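Removing tea and coffee stains from mugs

Brown staining inside a mug is tannin held in a thin film of limescale. Washing-up liquid shifts grease but has little effect on either, so the stain has to be treated separately.

Light stains. Put a level teaspoon of bicarbonate of soda in the mug and add enough water to make a paste. Rub with a damp cloth, paying attention to the join between wall and base. Rinse.

Heavy stains. Fill the mug with hot water, add a teaspoon of soda crystals and leave for an hour. Wear gloves. Do not use soda crystals on aluminium or on gilt rims.

Hard water areas. Treat the scale first. Equal parts white vinegar and water, left for 20 minutes, will loosen it. Rinse fully before going on to the soda, as the two cancel each other out.

Abrasives. Scouring powder and green pads scratch the glaze, and a scratched glaze stains faster. Printed lettering on the outside should only be wiped with a soft cloth.

Drying. Stand mugs upside down on a rack with a gap beneath the rim. Put them away only when the base ring is dry. Unglazed rings hold water and will mark a painted shelf.

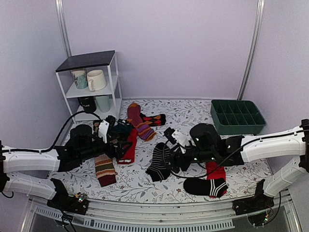
Can mugs be stacked inside one another?
Only if they were made to stack. Otherwise the foot of the upper mug chips the rim of the lower one, and two straight-sided mugs can jam. A second shelf is the better use of the height.

Tip on vinegar soaking sent in by Augustina Atinga, Tikcombe.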